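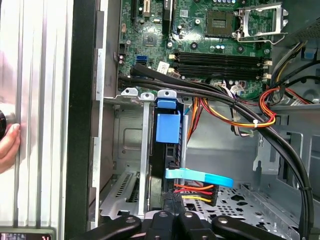 Veronica Rusu
Bench technician, Todeck refurbishing room

August, after lunch. Next tower off the Radow pile, number 39 on my sheet. Side panel off, socket open, no CPU, memory slots bare. Margareta's intake note says "complete, needs a wipe." I admire her optimism and have corrected the sheet.

Plan: check the socket pins under the lamp before anything goes in, then a donor chip from the Rivico drawer. Memory last. Leave the retention frame up until then, and please, no screws parked on the board.

The cabling is somebody's life's work. Black bundle tied at intervals, orange and red power leads looped wherever they fit. I'm leaving the ties alone.

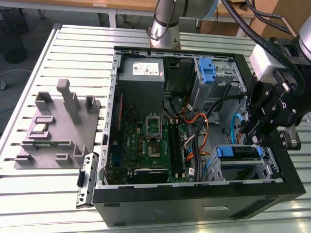
Tower on its side on the slotted table, CPU frame raised.

Drive clips are blue plastic and I have 70 spares, all for a different case. Ask Margareta about the other box.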